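Do you really need a conveyor belt to sort your stuff?

Filed under: workshop, spending money

Every February I get the urge to reorganize the workshop, and every February somebody online is sure the answer is a conveyor. Put the boxes on one end, stand at the other, drop each thing in its bin. A reader in Junimville wrote to say a used one changed his life. I have my doubts.

I spent most of a Wednesday looking at them anyway. The secondhand place in Zindale wanted 300 dollars for a short one with no legs. Kurkell had a nicer one with an aluminum frame, and the man there told me it would "pay for itself." In what? I sort maybe two boxes of parts a month. My current system is a folding table that cost me nothing and a row of plastic bins from the hardware store on Hennessy.

What bothers me is the space. Even a small belt needs a clear run of floor, somewhere to plug in, and room beside it for the bins, and I have a garage with a water heater in it. I measured the long wall and got 34 inches between the shelves and the door. You can't sort much on 34 inches.

Then there's the question of what happens when you stop to think. On a table, a mystery part can sit there until you remember what it belongs to. On a moving belt it's heading for the floor. So you switch the belt off, and now you own a very expensive table.

I'll grant that the green ones look good, and a bin tucked right up against the side is a sensible setup. I may copy that part with the table. The other 200 dollars or so can stay in the bank until the gutters need doing.

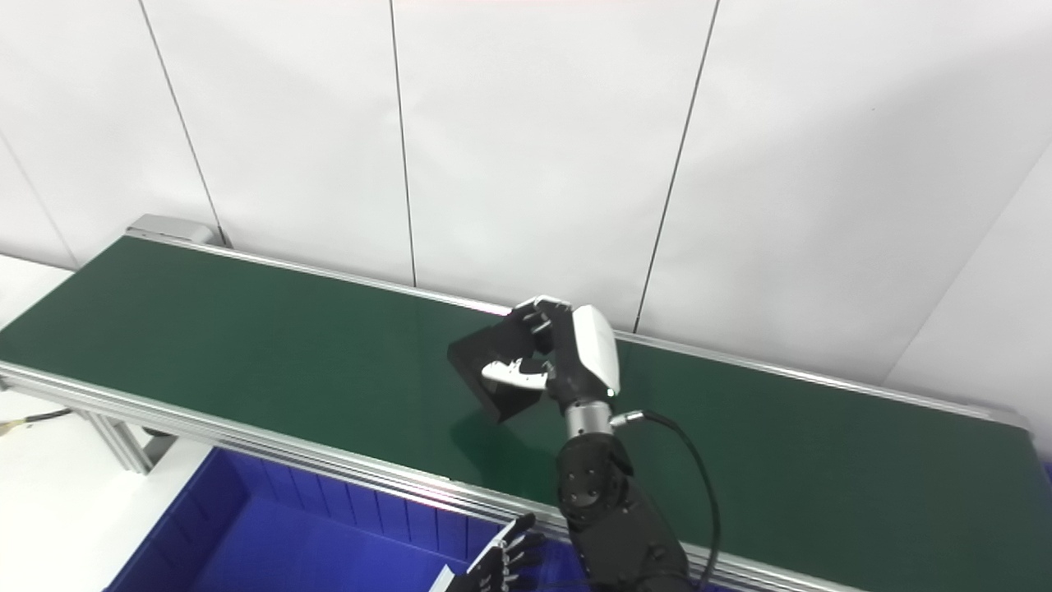
Green belt, aluminum rails, blue bin alongside.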